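The Hand That Clitmont Built

Upstairs from a tile shop, a shared workshop and a very long to-do list

Start with the stairs. Narrow, steep, and the only way up. Everything in the Clitmont workshop came up those stairs on somebody's shoulder, including a drill press that Leandro Gaete still talks about like an old injury.

He's at the bench when I get there, a little after four, February, already getting dark. Two members are arguing over a spool of fishing line. He waves me over with a screwdriver. No coffee, no tour. "Hold this," he says, and hands me a finger.

It's lighter than you'd think. White shell, three joints, a thin line running down the inside. Pull the line and the finger curls. Let go and a spring brings it back. I do it maybe 30 times while he talks.

The project is called Vörös, which is Hungarian for red. It was supposed to be red. The first set of shells was, and then the paint flaked off at every joint and got into the bearings, so now it's white and the name stuck. Gaete fixes elevators for a living. Never studied robotics, never wanted to. He wanted something that could pick up a grape.

Seventeen people pay dues at Clitmont. Nine of them have worked on the hand at one time or another, mostly evenings, mostly after arguing about it in the group chat all day. There's a sign painter, a dental technician, a couple of high school teachers, a guy who rebuilds accordions. The dental tech turned out to be the big find. She knows more about making small smooth parts than the rest of them put together, and it was her idea to sand the shells wet and polish them like crowns.

Tendons first. The early version used fishing line straight from the tackle shop, which stretched. A finger that closed fine at six in the evening would be sloppy by nine. Then steel cable, which didn't stretch but sawed through the guides. Now it's a braided line from Nurkport, a sailing supply outfit that sells it by the yard, run through little tubes Gaete cuts himself. He's on his fourth batch of tubes. Too long and the finger drags. Too short and the line jumps out and you're taking the whole palm apart again at eleven at night.

The palm is where the swearing happens. Everything goes through it — tendons, wiring, the mount for the thumb — and the shells have to close over the lot. There's a trick to it, which he showed me and I wrote down and now can't read. Something with tape.

Then the motors. They bought cheap ones, burned them out, bought slightly less cheap ones. The controller board is a Cloreo, secondhand, picked up from a packaging plant that was clearing out a storeroom. It came with no manual. One of the teachers spent most of a winter break working out which pin did what, and her notes are still taped inside the cabinet door, in three colors of ink, with one line that just says NO.

Money so far is some 160 dollars a head, spread over two years, not counting the drill press. Gaete keeps the receipts in a cookie tin. He's proud of that number and brings it up twice.

What does it do? Less than you'd hope, more than I expected. It makes a fist. It points. It'll hold a paper cup if you put the cup in just right, and it'll hold a tennis ball all day. The grape is a sore subject. They've gotten close, he says, and somebody behind us laughs.

Mostly what it does is get tuned. One person at the laptop, one at the hand, calling out numbers.

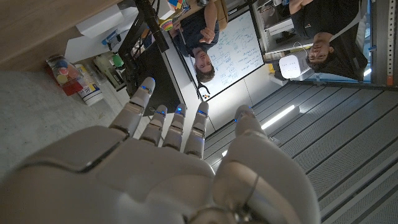
The thumb took longer than everything else combined. A finger only has to curl. A thumb has to swing across and curl, and if the base sits a few degrees off, it misses the fingertips completely and closes on air. They've rebuilt the base five times. The current one was carved from a block of nylon by the accordion guy, by hand, over a weekend, because the mill was down. It's the best one yet and he refuses to make another.

Next up is touch. Gaete has a bag of thin pressure pads he wants to glue under the fingertips, so the thing knows when to quit squeezing. Wiring's already a mess so who knows where the extra leads will go. He has a drawing. The sign painter has a diferent drawing. They're voting on it next month.

By seven the line argument has moved to the sink and somebody's ordered noodles. I still have the finger in my hand. Gaete takes it back, looks at the joint, frowns, and reaches for the sandpaper.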